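Closik Household Tasks Programme
Progress report to the funder, second period
Prepared by Abimbola Abubakar

1. Status

The work is on schedule for collection and behind schedule for evaluation. Of the 12 chores agreed in the work plan, all have now been recorded by hand with the grippers, and the bathroom set has been extended. Evaluation on the Itero arm began in November, later than planned, after a fault in the wrist joint. The supplier has replaced the joint under warranty.

The question put to us at the outset was whether a machine can yet do ordinary chores in a home or on a shop floor without supervision. Our answer for this period is that it can do parts of them. Picking up a rigid object from a clear surface is dependable enough to plan around. Opening things, wiping things and handling cloth are not.

2. Collection

The set now holds 475 accepted demonstrations of bathroom chores. A demonstration is accepted if the marker cubes on both grippers can be tracked throughout and the operator completes the chore without putting a gripper down. Failed takes are kept in a separate store, as agreed, and are not counted in the total.

Tracking losses remain the main cause of rejection. They occur mostly when the operator leans over the basin and one forearm comes between the marker and the head camera. We have asked operators to keep their elbows out, which helps a little and is tiring. A better placed marker would help more, and Torkix is drawing up a bracket.

3. Evaluation

We ran 395 trials on the arm, using the policy trained on the earlier data. The breakdown by chore is in the annex. Three points should be noted here.

Cups and bottles: the arm grasps these reliably when they stand apart. When two cups are touching it tends to close on both, and the second one falls.

Cloths: the arm can lift a cloth but has no dependable way of spreading it. A folded cloth and a crumpled one are treated alike, and the result is generally a crumpled one.

Wet wipes: this is the hardest chore in the set and the most useful for diagnosis. The lid needs a small upward force at one edge while the packet is held still. The packet is soft, so it slides or buckles. Once the lid is up, the wipe has to be pinched and drawn out without bringing the next one with it. Human operators manage this with the grippers after a short period of practice – the hardware is therefore capable of it, and the shortfall lies in control and sensing.

4. Shop-floor work

The shelf-facing trial at Hsueh has been limited to cartons of one size. Throughput is well below that of a member of staff, and someone must still stand by to clear jams. We do not recommend a wider trial before the next review.

5. Plans for the next period

Work will concentrate on two-handed chores with soft packaging. We intend to record the wipes chore with the lid closed at the start and, separately, with the lid already open, so that the two stages can be trained and scored apart. The remaining equipment budget will go on fingertip force sensors. No change to the overall grant is requested.

Bathroom set, wipes chore:

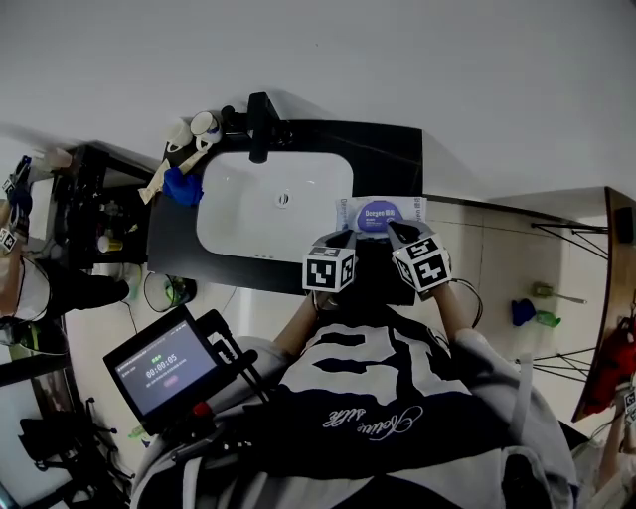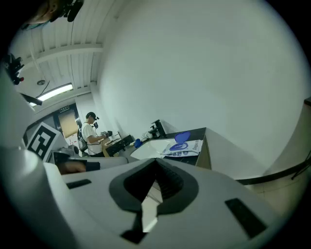

6. Comments received on the draft

Nhi Võ: I accept the split into two stages, but the combined chore should still be scored. A machine that can open a packet and can pull out a wipe has not been shown to do one after the other, and a household would only care about the whole. Please also state in section 3 how many of the trials were stopped by hand. If the stops are counted as failures, say so – if they were left out, the results for cloths will look better than they are.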